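Grakbridge blended units, progress to Feb 13, 2023

Enrolments at 70, target met. Zoila has the first 19 modules up, quizzes still to come.

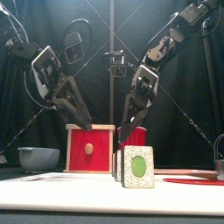 Forum use patchy. Tutors want shorter readings, fair enough, will trim before June.

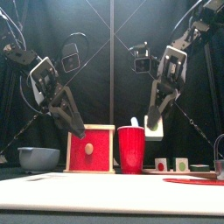

Blocks and household objects on the work surface

Captions running 2 weeks behind, Nelu chasing teh backlog. Marking guide went to Wemmont for comment, nothing back yet.

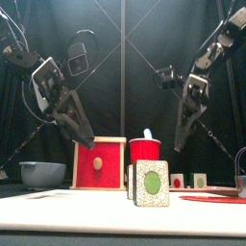
Next steps
Finish quizzes. Book Nesrin for tutor training. Budget on track.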